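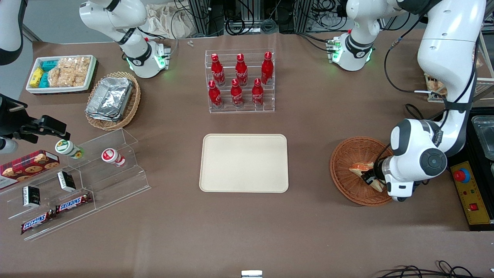

**Figure 4.** Snacks and drinks on a tabletop, with a sandwich or slice of bread at the wicker basket.

According to McIver, the trouble with snack diaries is that people write down meals and forget the rest, and any study that leans on them will find that snacking is rare. We agree with the first half of this. The second half depends on how the diary is laid out, and the Predstead survey shows how much.

### 4.2 What counts as a snack

The survey drew 1055 replies, of which 797 were complete enough to use. Each household filled in a booklet for seven days in May. The booklet had printed boxes for breakfast, lunch and dinner, and a blank strip down the right margin headed "anything else." We suspect that much of the reported fall in snacking since the earlier Sirko survey comes from that strip. Sirko used a full page for every day, ruled by the hour, and people tend to fill the room they are given.

Horgan's reanalysis treats the two sets of diaries as if they measured the same thing. He reports a drop of nearly a third in eating between meals and ties it to longer lunch breaks at the larger employers in town. This may be so, but he offers no diary from a workplace where the break stayed the same length, and his table leaves out anyone who worked nights. When we put the night workers back in, more than half of the drop went away. We could not reproduce the rest without his cut-off, under which any item below 300 calories was dropped as "trivial." A banana is trivial by this rule. So is a sandwich half, unless it has cheese in it.

The items themselves are a further problem. A sandwich eaten at eleven was coded as a snack in one booklet and as an early lunch in the next, sometimes by the same coder (Figure 4). Drinks were worse. Sweetened coffee was counted in the Grimusska coding scheme and left out of the Jillus one, and the survey office switched from the first to the second partway through the work. The change is mentioned in a footnote to the office's report of October 2016 and nowhere in the main text.

We are also not persuaded by the calorie totals. A daily mean just under 2000 looks sensible, and it has been quoted as proof that the diaries are sound. A mean can look sensible when two errors pull in opposite directions, and here portion sizes were guessed high while whole items went missing. Without weighed food for at least some of the households there is no way to tell how large either error was. None was weighed.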